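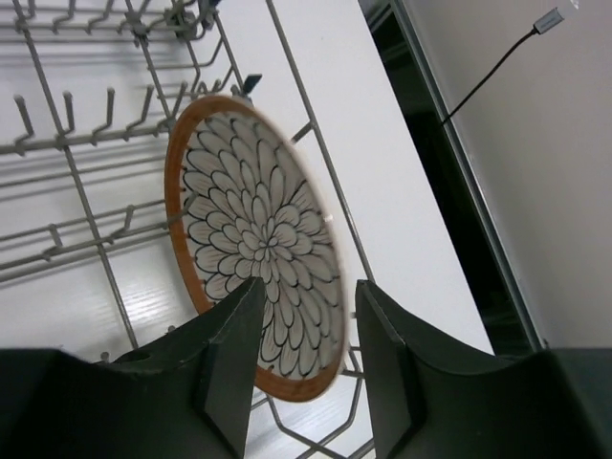 Koluvham House kitchen meeting, January 8, 2023

Minutes by me again, as I was the one holding a pen. We started once Luzius Gruber had found the kettle, and we had a pretty full table, with only the two from the top floor missing (they sent a note, which I read out, and which was mostly about parking).

Last time's minutes: fine, apart from my spelling of Zumside. Fixed now, sorry!

Dishes. This took up most of the evening. We all agree the rack fills up by lunchtime and then stays full, because people treat it as a cupboard. Luzius wants everything put away before bed. Jeon floor said that's hard on anyone who works late, and after a lot of back and forth we settled on this: whoever cooks breakfast first clears the rack, and plates go on edge, never stacked flat. Pans get dried by hand and don't go in the rack at all. We'll try it until March and see if anybody is still speaking to each other.

The flowered plates. I love these and said so at length – the orange-brown rims, the petals, all of it – and I'd be really sad to lose any more. There's a question of whether they should be kept for Sunday dinners. Voted on, and no, we keep using them every day, but they stay out of the microwave and nobody scrubs them with the steel wool. I'm going to look for extras at the Derel flea market, and the house fund will cover up to 50 dollars.

Money. We have 238 dollars in the kitty. Of that, 100 is set aside for the faucet, which still drips, and the plumber has promised to call back. Contributions stay at 24 per room. Two rooms owe for last month and they know who they are.

Cupboards. The label tape ran out halfway along the bottom shelf, so baking things are labeled and cans aren't. I'll buy more. Please stop moving the colander!

Any other business: Zumside floor asked for a second towel hook by the sink, agreed, Luzius has a drill. Somebody's sourdough starter is in the fridge door in a jar with no name on it. Claim it by the weekend or it goes.

Next meeting same place, and Jeon floor is bringing cake.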